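Wanted: people who'll tell me how they feel about their apps

Hi, I'm Embla. I look after research recruiting at Jiltadley, a small outfit that studies how people deal with privacy settings, data consent pop-ups and all those emails that start with "We've updated our terms". I'm looking for 300 people to fill in a survey and 20 to sit down with us for a proper chat, and I'd love it if you were one of them.

Our last project was on loyalty cards, and the thing that stuck with me was how many people said they'd quit a service "if it got any worse" and then stayed for years. I want to know more about that (I do it myself, I have an old photo account I grumble about every single month). So this time we're asking about messaging apps, photo sharing and neighbourhood groups: which ones you use, which ones you've left, what you tried to take with you when you went, and whether you've ever read a privacy policy to the end. No shame if you haven't!

Who can take part

You need to be 18 or over, living in Canada, and using at least one social or messaging app most weeks. You don't have to be techy. I'd really like to hear from more people in small towns and more people who only use an app so they can see the grandkids, as our groups tend to fill up with students downtown.

If you work for a social media company or an ad agency, we can't take you this round, sorry. Same goes for anyone who did the Koller study with us in June.

What you'd be doing

The survey is online and you can do it on your phone in your pyjamas. You can stop partway and come back to it. At the end there's a box to tick if you're up for an interview as well.

Interviews run for up to 2 hours with a break in the middle. You can come to our office on the second floor of the Cisodlow building (there's an elevator, and the coffee is decent) or do it by video. You'll talk with me or with Sze-wing Yang, who is a much better listener than I am. We'll ask you to walk us through the settings on your own phone, but you hold the phone the whole time and we don't look at your messages. If a question feels nosy, say "skip" and we move on.

What you get

Survey people go into a draw for grocery gift cards. Interview people get $300, paid by e-transfer once we've finished talking, and we cover your bus fare or parking. If you need child care to make it work, tell me and we'll sort something out.

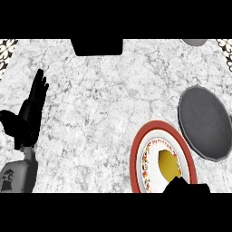

Simulated robot arm over a marble countertop.

What happens to your answers

Fair question, given the topic. Your name is kept apart from what you tell us, recordings are deleted once they're typed up, and nothing gets sold or passed to advertisers. Pei-shan Kao handles our data and will happily explain the whole setup over the phone. You can pull out later and we'll remove your answers, right up until the report is written.

How to sign up

Send a note through the contact form with "App study" in the subject line. Give me your first name, your town, the apps you use and whether you'd like the survey, the interview or both. Sign-up closes at the end of December 2019, and I'll write back to everybody, including the people we can't fit in.

Embla Lundgren
Research recruiting, Jiltadley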